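The first thing the council clerk of Clitville wants understood is that the vote has not been canceled. It has been moved, for the second time, and the question on the ballot has been rewritten, but residents will still be asked whether the city should leave the Vekitska Regional Assembly.

"We receive calls every morning from people who believe the matter is closed," the clerk said in an interview at the municipal offices on Wednesday. "The petition was certified. The council is under a legal duty to put it to the voters, and it will do so."

The petition carried 2,766 valid signatures, well above the threshold set in the city charter. It was submitted in the spring by residents opposed to the regional levy, which pays for bus service, the shared landfill and a portion of road repair in the outlying townships. Supporters of withdrawal say Clitville pays in more than it gets back. The Assembly disputes this, and the two sides have so far been unable to agree on which budget year should be used to settle the point.

The clerk's office takes no position on withdrawal. Its concern, the clerk explained, is that the public debate has moved well ahead of the procedure.

"There is a belief that if the measure passes, the levy stops the next day. It does not. The founding agreement requires notice, and after notice there is a period in which every existing obligation continues. We would still be sending payments to Vekitska for a full budget cycle, and we would have one less voice in how they are spent."
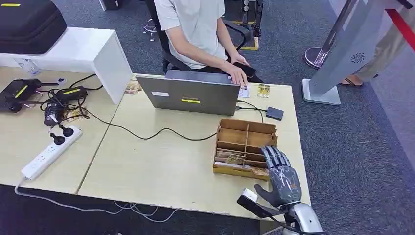
Asked which obligations would be the hardest to unwind, the clerk named the bus contract without hesitation. The Assembly signed it on behalf of all its member municipalities, and Clitville is not a separate party to it. If the city withdrew, the operator would have no duty to serve stops inside the city limits once the notice period ended.

"Some members of the public have told us that we could simply sign our own contract. We could certainly ask. What the price would be for a single city with 21 stops, I am not able to say, and I would be cautious about anyone who claims to know."

The landfill presents a different problem. The site lies in the township of Tymoshchuk, which has stated in writing that it would charge non-members the commercial rate. Two council members have called that letter a threat. The clerk described it as a restatement of the fee schedule that all the members approved, Clitville among them.

The wording of the ballot question has drawn the most criticism. The original version asked whether the city should "end its payments to the Assembly." Counsel advised that this described one result of withdrawal and left out the rest. The revised version asks whether the city should "give notice of withdrawal from membership." Petition organizers objected that the new language was dull and would keep people at home.

"It may well be dull," the clerk said. "A ballot question has to describe what the council will be instructed to do on the following day. The council can give notice. It cannot end payments that it is bound by agreement to make."

There have also been complaints about the information sheet mailed to households in July. It ran to 6 pages, and both camps found fault with it - the petitioners for the section on costs, and the Assembly's defenders for a table that left out state matching funds. A corrected table has since been posted at the public library and at the front counter of the municipal offices. 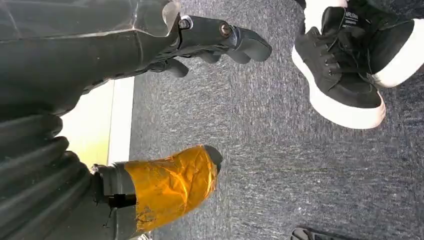

Clitville Office of the Clerk - Public Information Section

The clerk accepted responsibility for the omission. "The matching funds should have been in the first printing. They were in the draft that went to counsel and they were dropped when the table was shortened to fit the page. Anyone who would like a paper copy of the corrected version may request one, and we will mail it at no charge."

On the matter of public meetings, the clerk confirmed that one further hearing will be held before the vote. The council chamber seats 200, and the last hearing filled it before the agenda had been read. The next will be held in the high school auditorium at 7 p.m., with speakers limited to three minutes each. Written comments will be entered into the record on the same terms as spoken ones.

Residents have asked whether representatives of the Assembly will be allowed to speak. They will, under the same time limit, and they will be asked to identify themselves as such. The same rule applies to the petition organizers and to Nollix, the waste hauler, which has an interest in the outcome and has asked to be heard.

The clerk was less willing to discuss the statement made last month by a council member who told a radio program that the Assembly "cannot lawfully refuse" a member that wishes to leave and keep its bus service. Pressed on the point, the clerk referred to the text of the agreement.

"It is 14 articles long and it is available at the counter. I would encourage every resident to read the article on termination, and I would extend that invitation to elected officials as well."

Absentee ballot requests are being accepted now. Requests made before the date was moved remain valid and do not need to be filed again. Voters who have changed their address within the city should update their registration before asking for a ballot - the office cannot forward one to a new address.

38 shares | 12 comments

Contact the Office of the Clerk | Copyright City of Clitville. All rights reserved. | Back to top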